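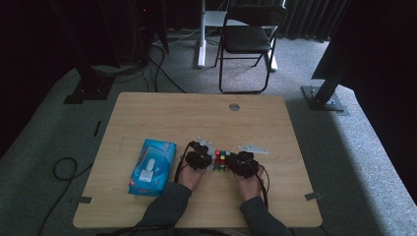 Puesta en marcha del kit de pinzas manuales Prudus: calibración y primera grabación con las dos manos

Autora: Roxana Toma. Revisión técnica: Hendrik Schouten
Actualizado el 4 de septiembre de 2020

Este tutorial parte del kit Prudus de dos pinzas con firmware 107 o posterior. Se supone que el programa de captura Sima ya está instalado y que reconoce ambas unidades. Si solo aparece una, consulte antes la guía de conexión.

1. Colocación

Pase la mano por la correa y ajústela sobre el dorso. La pinza no debe girar respecto a la muñeca al abrir y cerrar los dedos. Con manga larga, deje el puño por debajo de la correa o súbalo del todo; un pliegue intermedio desplaza el cero.

Deje holgura en el cable de cada unidad. Con los brazos extendidos hasta el fondo de la zona de trabajo, ningún cable debe quedar tenso.

2. Calibración de apertura

Abra Sima y seleccione Dispositivos > Calibrar. Cierre por completo la pinza izquierda, mantenga dos segundos y confirme. Ábrala hasta el tope y confirme de nuevo. Repita con la derecha. El programa muestra el recorrido en cuentas del codificador: el valor nominal es 2443. Una desviación superior a 10 cuentas obliga a repetir el procedimiento.

No calibre las dos pinzas a la vez. La versión actual lo permite, pero asigna ambos topes a la última unidad confirmada.

3. Prueba con un objeto rígido

Conviene un objeto de caras planas y paralelas. Un cubo de Rubik sirve bien: permite sujetarlo por lados opuestos y los colores facilitan comprobar después la orientación en el vídeo.
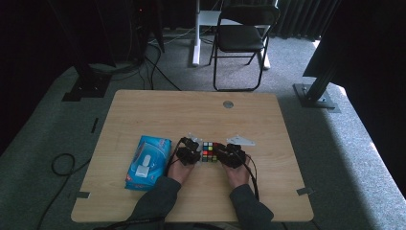 Figura 2. Sujeción lateral del cubo entre las dos manos, con las pinzas puestas.

Inicie la grabación, sujete el cubo por los lados y manténgalo sobre la mesa tres segundos. Suéltelo y repita cinco veces. En la gráfica de apertura, las dos curvas deben estabilizarse en cada agarre. Una oscilación continua suele indicar una correa floja.

4. Comprobación de las almohadillas

Revise la vista de la cámara de pinza. La almohadilla ha de apoyar plana contra la cara del objeto; si solo toca el borde, corrija el ángulo de la muñeca y no la fuerza. 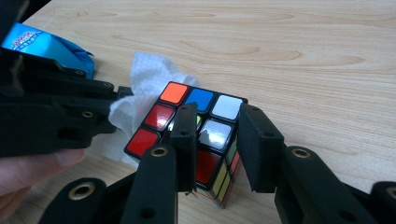 Figura 3. Vista desde la cámara de pinza: una almohadilla sobre la cara visible del cubo y otra contra el lado derecho.

Los reflejos en superficies brillantes se reducen bajando la exposición a 800 en el panel de cámara.

5. Guardado

Detenga la grabación y espere a que el indicador pase a verde. Desconectar antes deja el archivo sin índice. La herramienta de reparación incluida desde junio lo recupera, aunque pierde las marcas manuales.

Siguiente página: Exportar sesiones al formato Lurkau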